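病理标本的固定与取材（讲义第三讲）

适用对象：检验与病理技术方向二年级
先修内容：第一讲 组织学基本染色；第二讲 标本接收与核对

一、为什么先讲固定

切片质量不好，学生往往先怀疑染色，其次怀疑切片机，最后才想到固定。实际工作中顺序应当倒过来。组织离体以后，细胞内的酶仍在起作用，自溶从这时就开始了。固定不及时或不充分，后面的脱水、包埋、切片、染色做得再规范，也补不回来。

固定的作用有以下几项：终止自溶和腐败；使蛋白质交联或凝固，保持细胞原有的形态和位置；使组织有一定硬度，便于取材；为后续的免疫组化和分子检测保留抗原与核酸。最后一项近年要求越来越高，本讲第五节再谈。

二、固定液

常规固定液为10%中性缓冲福尔马林，即市售甲醛溶液一份加水九份，并用磷酸盐调至中性。这里有一个常见的概念混淆：10%福尔马林指的是甲醛溶液的稀释比例，换算成甲醛本身，浓度在4%左右。考试和工作记录里都要写清楚是哪一种说法。

不加缓冲的福尔马林放置后会产生甲酸，pH下降，与血红蛋白作用形成棕黑色的福尔马林色素，在血液丰富的脾、肝组织中尤其明显，容易误认为含铁血黄素或黑色素。鉴别时可用苦味酸酒精处理切片，福尔马林色素可以去除，黑色素不能。

其他固定液简单列在下面，要求知道用途，不要求背配方。

乙醇：脱水与固定同时进行，多用于细胞涂片；组织块用乙醇固定收缩明显。
Bouin液：含苦味酸，核的细节清楚，曾用于睾丸活检；对核酸破坏较大，拟做分子检测的标本不用。
戊二醛：用于电镜标本，渗透慢，组织块必须很小。

三、固定的条件

体积。固定液的量一般要求为组织体积的十倍。大标本装在小容器里，组织贴着瓶壁，贴壁的一面固定不到，这种情况在送检标本中很常见。接收时发现液量不足，应当立即补足或更换容器，并在接收单上注明。

时间。小活检六小时以上，手术切除标本通常需要过夜，一般不超过七十二小时。时间过短，组织中央发红发软，切片上核染色质模糊；时间过长，交联过度，部分抗原检测不出来。

渗透。甲醛进入组织的速度不快，所以厚度比总体积更要紧。实体器官应沿最大径剖开，切面之间间隔一厘米左右，中间垫纱布或滤纸，使液体能够进入。空腔脏器沿规定的线剪开，钉在板上，黏膜面朝上，再浸入固定液。

温度。室温固定即可。升温能加快反应，也会加快自溶，没有经过验证的流程不要自行加温。

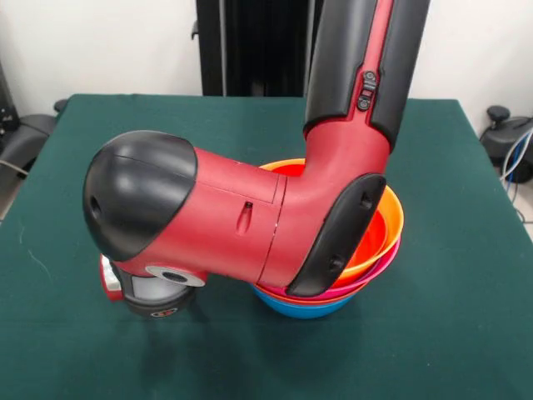

离体时间。从标本离体到浸入固定液的间隔称为冷缺血时间，乳腺标本要求控制在一小时以内。手术室应记录离体时间和固定开始时间，两个时间缺一个，这一项就无法计算。Ullville教学医院病理科把这两栏印在申请单的右上角，没有填写的申请单由接收岗当场退回补填。同学们八月去见习时会用到这张单子，请提前看熟。

四、取材

取材前先核对：申请单、容器标签、病理号三者一致，标本件数与申请单一致。有任何一项不符，停止操作，联系送检科室，不得自行更改标签。

大体描述按固定顺序写：标本名称、大小（三个径线，单位厘米）、外表、切面、病变的位置与大小、病变与切缘的距离。颜色和质地用常用词，例如灰白、灰红、质韧、质脆。不要在大体描述里写诊断。“切面见癌组织”是错误写法，应写“切面见灰白色肿物，界限不清，质硬”。

组织块厚度以三毫米为宜，放入包埋盒后盒盖应能轻松扣合。盖子压得很紧，说明组织块太厚，脱水不会充分。小活检组织要全部包埋，用滤纸包好，并在记录上写明块数，包埋时按记录核对。

切缘用墨汁标记，涂墨前先用纸吸干表面，涂后稍等再剖开，以免墨汁流入切面。不同方位用不同颜色，颜色与方位的对应关系写入取材记录。

每处理完一例，刀、镊、取材板都要冲洗擦净，再取下一例。组织碎屑带入别人的蜡块属于严重差错，在小活检中可能直接造成误诊。

五、固定与后续检测

免疫组化。甲醛交联会遮蔽抗原表位，因此多数抗体染色前需要抗原修复。雌激素受体等指标对固定时间敏感，固定不足时可能出现假阴性，外周阳性而中央阴性是一个提示。

核酸检测。甲醛使DNA断裂并产生碱基改变，从石蜡组织中提取的DNA片段较短。设计引物时，扩增片段宜选在200碱基对以下。骨组织如需做分子检测，脱钙应选用EDTA，不用强酸。

六、课堂练习用数据

Fontes实训室整理了一批教学用接收记录，共386条，已去除患者信息，放在课程网盘的Drosel文件夹中。每组随机抽取100条，完成下面的统计：

1. 冷缺血时间可以计算的记录占多少。
2. 固定液量不合格的记录占多少，集中在哪几类标本。
3. 固定时间超过七十二小时的记录有哪些共同点，例如是否跨周末。

统计结果用表格提交，文字说明不超过一页。Semari系统导出的时间为二十四小时制，个别记录日期与时间写在同一格内，处理前请先分列。缺失值保留为空，不要填零。

七、安全

甲醛有刺激性和致癌性。取材在通风柜或下抽风取材台内进行，戴丁腈手套和护目镜。少量泼洒用吸附垫覆盖，再按实训室规程处理；大量泼洒先离开，再报告。废固定液倒入专用废液桶，不得倒入水池。

新鲜标本一律按有感染性处理。怀疑结核的标本应延长固定时间后再取材。刀片用后放入锐器盒，不要用手回套或拆卸。

八、思考题

1. 一例乳腺肿物手术标本未剖开，整体浸泡过夜，切片可能出现什么改变，对受体检测有什么影响。
2. 脾切片中见到散在棕黑色颗粒，怎样判断其性质。
3. 申请单写胃活检四块，瓶中只见三块，应当怎样处理和记录。

作业下周一上课前交。第四讲讲脱水与包埋，请预习教材相应章节，并带上本讲的取材记录表。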